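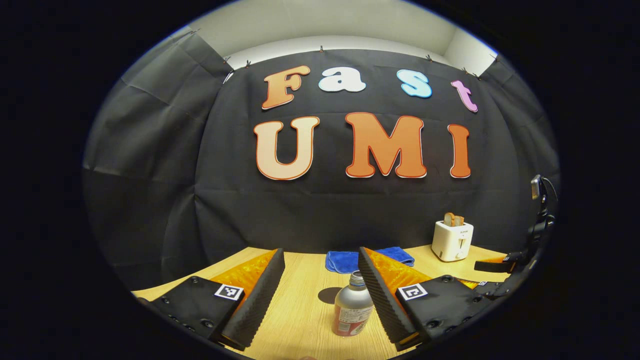
4.2 Lettering and the passing reader

The notices described in Section 3 were all written by people who wanted to be read. It is worth stating this plainly, as the evidence gathered in Rirlow does not always suggest it. A typical parish notice in our collection opens with the name of the body issuing it, goes on to the powers under which it is issued, and arrives at the matter in hand (a closed footpath, a missing bench) at a point where most readers have already walked on to the bakery.

Earlier work on public lettering has tended to treat this as a problem of wording. We have some sympathy with that view, having now read 2,000 notices. But wording can only do its work on a reader who has stopped, and stopping appears to be decided much sooner, by the size and spread of the largest letters on the sheet. Cut-out display letters of the sort in Figure 3, where a short upper row in smaller letters sits over a lower row of much larger capitals, give the eye somewhere to land first. The colours differ from letter to letter, which the printing guides of both towns advise against in strong terms. The same guides recommend grey.

Figure 3. Cut-out letters in two rows on a black fabric backdrop. The upper row reads "Fast", the lower "UMI".

The two towns make a useful pair. Rirlow has a printed style for notices, kept in a ring binder at the town hall and amended every January. Mallar has no style at all, and its notices are made by whoever is nearest the scissors. We had expected the Rirlow notices to do better on every measure. They did better on spelling.

For the reading task we drew 500 notices from each town's share of the collection and showed them to readers on a board at the end of a corridor, one at a time, while the readers were on their way to something else. This last condition matters. Studies in which people sit down and are asked to look at a notice have shown, again and again, that people who are asked to look at a notice will look at it. Our readers were told only that tea was available in the far room, and were asked over the tea whether they could recall anything from the board.

Recall of the main message was higher for the Mallar notices, and the difference held when notices were matched for length. It was largest where a single word had been set far bigger than the rest, even where the word chosen was a poor guide to the content. One Mallar sheet gave its greatest space to the word ALSO. Readers remembered it well, and several asked us later what it had been about. We were unable to say; the lower part of the sheet had been lost before it reached the archive.

Mixed case had less effect than we expected. The Akyol scale, which we used to score each notice for evenness, takes points away for capitals and small letters used together, for letters that lean, and for any change of colour within a word. Scores on the scale run from nought to 40. They bore almost no relation to recall, and among the hand-made notices the relation ran faintly the wrong way. We do not take this as a case against the scale, which measures evenness very well. It may be that evenness is chiefly of interest to people who own scales.

Typeface deserves a short remark. Rirlow sets all its notices in Vulgate, a narrow letter adopted for its dignity and, according to the binder, its saving of paper. Readers described it as "official" and "like a bill". Two of them took the notice of a summer fair for a warning about drains, and stayed away from both.

There are limits to what can be drawn from this. A corridor is kinder than a street — there is no rain in it, and very few dogs. We also cannot separate the effect of large letters from that of novelty, as the readers all lived in Rirlow and had been looking at Vulgate for years. A return study with Mallar readers is planned, subject to the use of a corridor. Section 4.3 turns to the question of height above the ground, and to the notices that were fixed upside down.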